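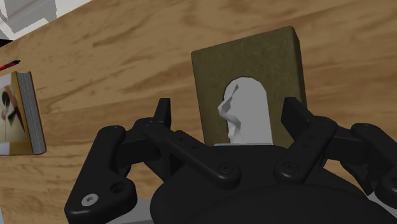

Tissue box on a wood tabletop.

Fikum boxed tissues, six months in

I buy tissues by the case. Two people in my house have allergies from April until the first frost, and the third has a cold most of the winter. For years we used whatever was on sale. Last fall I ordered a case of Fikum from Katsaros, the discount paper goods site, and we have now used enough of it to review.

The case costs $41 with shipping and holds 24 boxes. Each box has 64 two-ply tissues, so a full case is 1,536 tissues. One of my boxes arrived crushed and another was missing its opening flap, and Katsaros refunded both without asking for them back.

Softness is average. Fikum is smoother than the store brand at our supermarket and rougher than Tostis, the lotion kind we used before. After a full day of nose blowing I can feel the difference. My skin gets dry at the edges of the nostrils by evening with Fikum and it did not with Tostis. If you only need a tissue now and then you won't care.

Strength is where it does well. The two plies stay together, and a single tissue holds up to a hard sneeze. I also use them on my glasses. Tostis leaves a film on the lenses from the lotion and Fikum leaves nothing. There is a little lint on dark clothes if one goes through the wash, the same as any brand.

They are a bit dusty. When I pull the first few out of a new box near a window I can see it in the light. The person here with the worst allergies says it doesn't bother her, but she shakes the tissue out first.

The feed is good until the last ten or so. After that the next tissue drops back into the box and you have to reach in for it. The slot is too narrow for my hand, so I tear it open at that point. Taller boxes do this too, in my experience.

No scent, which I wanted. The cardboard itself smells a little of glue for the first day.

I also tried one case of Verkgate, which Katsaros lists next to it for a few dollars less. Those tissues are smaller and tore when folded. I put the rest in the garage for checking oil.

Storage: the case fits on a standard closet shelf if you take the boxes out and stack them flat.

Four stars. I have a second case on order and will keep one box of Tostis by the bed for colds.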